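The Right Hand

The hand stopped on the fourteenth pick of the morning. Wumpini Frimpong wrote the time in the Menon logbook and waited for it to let go.

It did not let go. The panel said the grip was open. She pressed release, then release again, and the panel went on saying open while the fingers stayed where they were.

"What's it got?" asked Jelent over the intercom. He was upstairs with the fault list.

"The little red and black thing. Snacks are all still on the table."

"Force?"

"Reads 3. It should read nothing if it's open."

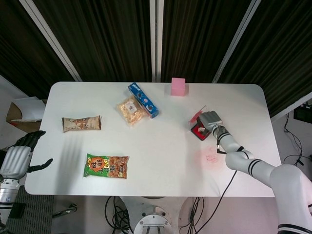

The right hand holding the red-and-black piece over the table, snack packets to the left.

She had her own hand halfway out before she remembered Rirnari. He had reached in to free a packet in December, on a machine that also said it was open, and it had closed on two of his fingers. The report was 17 pages long. She had read it on the bus - all of it, even the wiring tables.

She pulled her arm back and hit the stop.

"Power's off," she said. "It's still holding."

"Leave it, then. I'll come down with the key."

"It's fault 219 again, isn't it?"

The intercom was quiet for a moment. "They closed 219," Jelent said. "Stasport signed it off."

Wumpini looked at the reddish smudge on the white table under the hand. She tore a strip of tape off the roll, stuck it across the start button and wrote her name on it. Then she opened the logbook again and crossed out the word "closed".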